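From: Naima Kamel
To: Gutholm Hill Users
Subject: Re: [gutholm-hill] Night skiing, the T-bar, and who gets the 6:30 lane

Adom Asamoah wrote:

> Can somebody please tell me what we agreed at the end of last season?
> My notes say the racers have the left side until 8 and the public has
> the rest. Bienvenido's notes say the opposite. Souad says there were no
> notes. Also, is the T-bar running to the top this year or are we all
> getting off at the shack again and pretending we like walking?
>
> Adom

Adom, all three of you are right, which tells you how the meeting went. I have been through the old messages so that you don't have to, and it cost me an evening and most of a pot of coffee. My answers are in the order I got annoyed by them.

1. The lane. Racers get skier's left from 6:30 until 8, and then the gates come out. They do not come out at 8:20, after one more run, after Decha's one more run. The mix-up is that Bienvenido was standing at the top looking down and Adom was standing at the bottom looking up, so "left" has been doing double duty since April. I propose that we say "the tree side" and never speak of it again.

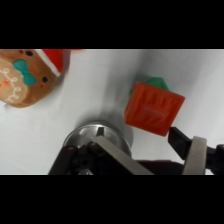 2. The T-bar. It will run to the top once the upper towers have been inspected. The inspector is booked and has canceled on us 2 times, once for weather and once for what his office called "a conflict," which I assume means he skis at Kamalau like everybody else with a heated chairlift in driving range. Until he shows up, you get off at the shack. The walk is good for you. I hate it too.

3. Snowmaking. We have 19 guns on the books and 8 that make anything you could call snow. The one by the pump house makes a noise and a puddle. Lisberg offered us their old compressor if we haul it ourselves, and I have told them yes before anyone could ask where we would put it. If you own a flatbed, or know someone who owns a flatbed and owes you money, write to me off list.

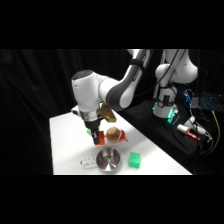
Red block in the gripper, black curtain behind.

Souad wants it said that the compressor will not fit through the pump house door. She has measured. She has measured it more than once and sent me the numbers each time, with the later emails in larger type. We would have to take the door frame out, and I would like to hear from someone who has taken out a door frame on purpose.

4. Passes. The night pass stays at 20 dollars for members' kids. Anyone over 18 who still claims to be a member's kid should at least bring the parent along for the first visit. The Farouk waxing bench is back in the lodge basement and is free to use, but scrape onto the tarp. Last year we had wax in the carpet, wax on the stairs, and somehow wax in the chili.

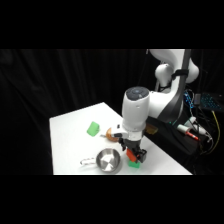 5. The loudspeaker. Two people have asked for music on the hill and one person has asked for no music on the hill, at greater length than the other two combined. For now it will be used for lost mittens and closing time. Decha has volunteered to be the voice, and has been asked to keep the commentary on other people's turns to himself.

If I have any of this wrong, reply to the list and say which number you're complaining about. Please trim the old messages when you do. The last thread had the whole parking argument stuck to the bottom of every email, and I have now read the words "my Subaru was there first" more often than I've read some novels.

Adom, bring your notes next time. Bienvenido, bring yours too, and stand next to him.

Naima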